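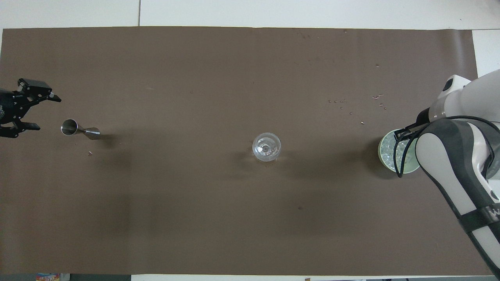 Course handout 6: The visit to the open day at Drastholm

Please read this before the seminar and bring it with you. It replaces my slides from last year, which were about a different laboratory and are now out of date.

1. Why we go

In the first half of the course you have learned about arms, joints and grippers from drawings and from equations. Now you should look at a whole task which is done on a real table. In May we go to Drastholm, where the Plistevia group opens its workshop to visitors for one afternoon. The doors open at 2 in the afternoon. We meet at the Avdale entrance, which is on the side of the building towards the car park. The main entrance is locked on that day and the bell there is not answered.

The demonstration which I want you to study is the drinks table. It has two arms, a jigger, a glass and a cup of ice. I chose it because everybody knows how to put ice in a glass, so you will not spend your attention on understanding the purpose. You can spend it on the movements.

2. The layout of the table

The work surface is white and most of it is covered with a big sheet of dark brown paper. When I asked about the paper on my first visit, the group gave me two answers. The first answer was that the white top shines under the lamps and this disturbs the cameras. The second was that paper is cheap and can be thrown away. I believe both. For your notes, please write down which of the objects on the table are easy to see against brown and which are difficult. The clear glass is a good case. From above you get its rim and the circle of its base, some bright reflections and a weak shadow, and not much else. A system that searches for an object by its colour gets very little help from this.

The jigger is the double kind, a large cup and a small cup joined together, in stainless steel. In the photograph it lies on its side with the larger cup towards the black gripper on the left. Consider what this means for the grasp. A jigger which is standing can be taken by the sides from any direction. If it is lying down, the gripper has to choose where along its length to close, and after that the wrist must turn it before anything can be poured in. Also it is a shape that can roll. In the seminar we will draw the possible grasps on the board, so please come with at least one sketch of your own.

3. The two grippers

You will notice that the two grippers are not of the same design. The left one is made of dark metal plates and brackets, with small screws that you can see from outside. Its upper finger ends in a small pointed tip. The right one is also black and has two fingers, but they are thin and curved, and they go round the rim and the sides of the cup.

I ask you to compare them under the following headings:

- Contact. Where do the fingers touch the object, and how large is the area of touch?
- Opening. How wide an object can it accept? (The left gripper stands open in the photograph with a wide gap, so you can compare it with the size of the jigger.)
- View. How much of the object is hidden from a camera above when the fingers are closed?
- Repair. What would you have to take apart to change one finger?

The last heading is often forgotten by students. At Drastholm the fingers are considered as parts which wear out. The group told me that they changed the fingers 14 times in one season, and most of these changes were after collisions with the table. A plate with screws on the outside is not beautiful, but a tired person can change it in the evening.

The right arm itself has a glossy white upper part, and lower down there are padded shells in dark grey and white. Padding is a subject from lecture 4 (contact with people and with furniture), so please look at your notes again.

4. The ice

The right gripper holds a pale green cup packed with ice cubes. For me this is the most interesting object on the table, and I will explain why at some length.

A cube of ice is hard, but the cup of ice behaves partly like a liquid. When you tilt it slowly nothing happens, and then several cubes come together. The cubes also stick to each other after a few minutes, so the same tilt gives a different result at the start and at the end of the afternoon. In a simulation we would usually model the cubes as separate bodies with friction. The melting we leave out. Then the real table surprises us.

Look at the paper between the cup and the middle of the table. There is a scatter of small light pieces and drops on it, most likely bits of ice or water. There are also a few faint smudges on the sheet in other places. When you see a demonstration you should always look at the floor and the table as well as at the machine. They are a record which nobody has edited.

During my first visit I asked the group if spilled ice is counted as a failure. They said no, if the glass has received enough. You may agree or not agree with this. In a kitchen at home I would agree. In a bar with a wet counter, where the next person puts down a telephone, perhaps not. The definition of success must be written before the trials begin, and it must be written in words that two different observers would apply in the same way. This is point 3 of your report (see below).

5. The control program

The software on the drinks table is called Fakir. It is written by the Plistevia group and it is not open for download, so you cannot try it at home. In simple words, it learns from recorded trials in which a person guides the arms, and it then chooses the next small movement from what the cameras show.

The group reported to us 3,000 recorded trials for this table. From these they kept 2,975. Please think about the difference before we discuss it. It looks very small, but I would like to know by which rule the other trials were removed. If they were removed because the camera stopped, this is housekeeping. If they were removed because the result was ugly, then the program has never seen an ugly result and cannot learn to come back from one. I put this question in writing and I did not yet receive the answer. You can ask it again on the day, politely.

6. How to behave at the demonstration

There is a yellow line on the floor. Stay behind it, also when the arms are not moving. An arm which stands still can be waiting for the next command.

Do not use flash. Photographs without flash are allowed in the workshop but not in the corridor, where the other projects have their boards.

The demonstration is repeated almost every half hour. Watch it a first time without writing anything. Then watch again and take notes, and if possible stand on the other side. Many students write from the first second and they miss the order of the actions.

Good questions to put to the group:

- Which arm moves first, and is this order fixed or does the program choose it?
- What happens if the glass is moved by a hand's width between two runs?
- Does the program know how full the cup is, or does it only look at the glass?
- Who puts the jigger back in its place, a person or the arm?

Questions about the price of the equipment are not forbidden but they take much time and you do not need the answer for your report.

7. The report

Two pages, handed in before the next seminar. It should contain:

1. A drawing of the table from above with the positions of the two arms and all objects at the start of a run.
2. The order of the actions as you observed them, one line for each action.
3. Your own definition of success for this task, and one run judged by it.
4. One weak point of the set-up and a change that you would try.

Please do not copy the text of the poster that hangs beside the table. I have read it many times.

If you cannot come to Drastholm, write to me and I will give you a recording of one run. With the recording you do points 1 to 4 in the same manner, but the report may be shorter.

Comments

In section 3, do you want the comparison as a table or as normal text? The form on the course page has space only for a table.

Text or table, both are accepted. I will correct the form.

I went last year with the other group. Take a jacket, they keep the workshop quite cold and you stand for a long time.

Is lecture 4 the right one for padding? In my notes it is in lecture 5, together with the speed limits.

You are right, it begins in 4 and the greater part is in 5. Please read both.

Can the sketch of the grasp be done by hand and scanned?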